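## 4. Lid use in everyday cooking

### 4.1 Data and coding

This section draws on the kitchen diaries collected under the Flivora project in Prorkus, Jarska and Muli. Of the 600 households that were sent a diary, most returned at least one page that could be coded. The full set holds 1592 entries in which a pot was used on a stove. Entries that mention only a frying pan or an oven dish were set aside, as were entries for reheating in a microwave.

Each entry was coded for the dish, the fuel, the cooking time as given by the household, and the position of the lid. Lid position had four values: on, partly on, off, and not stated. When an entry described a change during cooking ("lid off for the last part"), it was split into stages and each stage was coded separately. Two coders read every entry. Disagreements were settled by going back to the wording in the diary, and where the wording did not help, the stage was coded as not stated.

We also held 34 follow-up interviews, most of them in the kitchen and with the respondent's own pots at hand. The interviews were not meant to represent the wider sample. They were used to check what people meant by words that came up often in the diaries, mainly "simmer," "low," and "covered."

### 4.2 What households wrote

The word "covered" caused the most trouble. In Prorkus it nearly always meant a lid set fully on the pot. In Jarska it was also used for a plate laid over the rim, and a few households there used it for a folded towel placed over the pot after the heat was turned off. We kept the plate with the lids and coded the towel as a resting stage, outside cooking time.

Rice and dried beans were the dishes most often cooked with the lid on from start to finish. Soups varied more. Households that made soup in the morning for the evening meal tended to leave the lid partly on and the heat low, while soups made right before eating were more often left open. Several people said they wanted to see the pot. Potatoes were split between lid on and lid off in all three places, with no pattern we could tie to fuel, household size, or the age of the cook.

Pasta entries were the most consistent. The lid was on until the water boiled and off after that. The reason given was boiling over, and it was given in almost the same words across the sample.

Fuel made less difference than we had expected. Households in Muli, where bottled gas is the main fuel and has to be carried home, used lids slightly more often for bringing water to a boil. Once the food was in the pot, their habits looked much like those in Prorkus, where most kitchens are electric.

### 4.3 Pots without a matching lid

A problem that the diary form did not ask about came up repeatedly in the margins. Many households own more pots than lids, and some lids fit badly after years of use. A loose lid lets out steam and may rattle at a full boil, which some respondents gave as a reason for taking it off. Others moved one good lid between pots during the same meal. These stages were coded as they were written, so a pot that lost its lid to another pot counts as lid off even if the cook would have liked to keep it covered.

For the purposes of coding, a stainless steel pot with its own lid (Figure 2) was treated as the standard case. Enameled and aluminum pots were noted separately when the diary named the material.

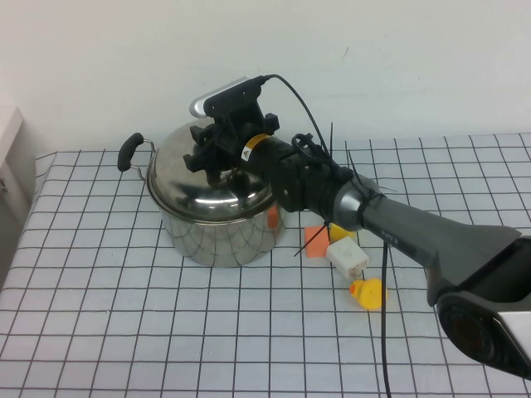

**Figure 2.** Stainless steel pot with lid, on a table with a grid-printed white cloth.

One respondent in Muli objected to this standard when we described it, saying that a lid from a different pot works just as well if it is heavy enough, and that she had cooked beans that way for years without keeping track of which lid belonged where. Her point is a fair one. Our coding records whether a lid was used and says nothing about its weight or fit, and the two may matter more than whether pot and lid were bought together.

### 4.4 Limits

Diary entries were written after the meal in most cases, and lid position is easy to forget. The "not stated" group was largest in Jarska, where the form was handed out in April along with a longer survey on food storage. We did not fill in missing values. Cooking times are the households' own and were not checked against a clock or a meter, so they are used in Section 5 only to compare stages within the same entry.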